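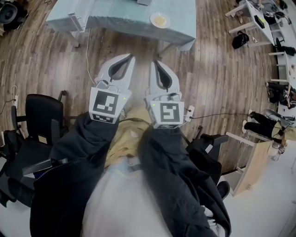 I'd been asking Inell for a visit since the winter, and in July they finally said yes (two emails and a nudge from a friend at Melnychuk, thank you!). So off I went to Tudlow on the early train, with a sandwich and a notebook and a list of questions that was far too long.

If you don't know Inell, they teach robots to do small table jobs by having people do the jobs first. That's the whole business. You hold a pair of white grippers, one in each hand, you pick things up and put them down, and the recording of how your hands moved goes off to train a robot arm in another room. I'd read plenty about this kind of thing, but I had never held the grippers myself, and I was hoping very much that they'd let me.

They did! But first came the tour, with Valentyna Vakulenko, who runs the demonstration sessions and walks extremely fast. She took me past the front office and a kitchen with very good coffee, then into the room where most of the recording gets done. I had pictured something like a clean lab. It's much more like a living room where somebody is moving in: brown wood plank floor, black office chairs, a power strip, cables running off in different directions. I liked it right away. There was a table with a pale blue-gray cloth over it, and on the cloth a white plate.

## The grippers

Each one has two curved white fingers, with dark gray pads on the inside that narrow down to a point. On the back sits a white cube with a black-and-white square pattern on it, a different pattern for left and right. Valentyna explained that the patterns let the software tell the two hands apart and work out where each is pointing. There's a little green light on each cube as well, and I kept glancing at mine the way you check a phone that's charging.

My first try was at moving a small thing from the plate to the cloth. Easy, right? I came in much too steep, bumped the rim of the plate, and then squeezed as if I were trying to crack a walnut. Valentyna said everyone does that, and then she said it again a bit later, so maybe not quite everyone does it for as long as I did.

What helped was her telling me to stop thinking about my fingers and watch the tips. Hold them slightly open on the way in, point them down, close slowly, wait a beat, lift. The waiting felt silly, but she was firm about it. If the person rushes, the robot learns to rush, and it's worse at it than you are.

I also learned that mistakes aren't always thrown out. If you miss and then fix it calmly, they often keep the take, so the robot gets to see how a person recovers. If you miss and mutter and wave your hands around (hello), it goes in the bin.

## Numbers, for those who like them

The table job I was trying is called Lelanen in their system. I asked what it stood for and got three different answers from people at lunch, so I'm leaving that one alone. It had 3,166 kept takes when I visited, and the person on shift that morning had added 224 of them over the week. I added 2. Out of about fifteen tries, I think, but I'd stopped keeping track by then and my forearms were complaining.

The forearms are the part I'd warn people about. The grippers don't feel like much when you pick them up, but holding both out in front of you is another story, and I was glad to sit down. The regulars take short turns and swap.

## The robot's turn

After lunch we went next door to see the arm do the same job. It was slower than I'd expected and also nicer to watch. It came in over the plate, stopped, closed, waited its beat, and lifted, and I laughed out loud, as I could hear Valentyna's voice in that little pause. It dropped the next one. Then it went back and got it, quite calmly, which is more than I managed.

I asked how they decide when a job is finished, and Valentyna said they move the plate somewhere new and see what happens. On the day I was there they moved it closer to the corner and the arm got confused and closed on air. So that's next month's work, a lot of takes with the plate near the corner.

## If you go

Visits are small and you need to write ahead. Wear sleeves you can push up, eat before the session, and do ask to hold the grippers, they won't always offer. It's a fifteen-minute walk from the station, uphill on the way there. I caught the 5:40 back and spent most of the ride picking up my pen very, very slowly.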